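Forum Femance > Vie locale > Environnement et santé
Sujet : Plan « quartier sobre », vous en pensez quoi ?

cilik_7
19 septembre 2020
Bon, j'ai lu le plan en entier (684 pages d'annexes, merci la mairie) et je suis plutôt pour. Moins de voitures devant l'école, des jardins partagés, une cantine avec plus de légumes... Par contre 900 euros pour la concertation, c'est maigre !

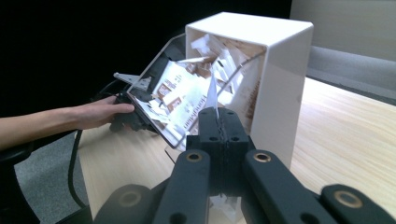
Bouts de papier dans un bac transparent

Taha El-Sayed
Pas d'accord. On demande aux gens de changer leurs habitudes et le bus ne passe que 3 fois par jour à Trindade. Moi je veux bien laisser la voiture - mais je fais comment pour aller bosser ?

cilik_7
Le bus est prévu dans la deuxième phase, page 7. Je reconnais que c'est flou, et la première phase démarre en mai. Pour le grignotage entre les cours, ils parlent juste de « sensibiliser », ça ne mange pas de pain. 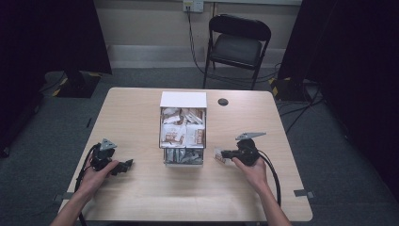 Abdelilah Bouzid trouve au contraire que c'est le point le plus sérieux du plan, il me l'a redit hier : à l'école, on touche tous les enfants, même ceux dont les parents ne viennent jamais aux réunions. Je suis moins convaincu que lui, il faudrait déjà que les fruits soient moins chers au marché,
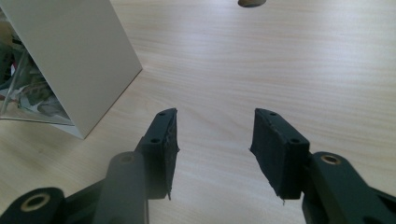 et que l'association Mulo garde son local pour les paniers. Quelqu'un sait si le bail est renouvelé ?

Taha El-Sayed
Aucune idée pour le bail. Mais sans bus, je vote contre.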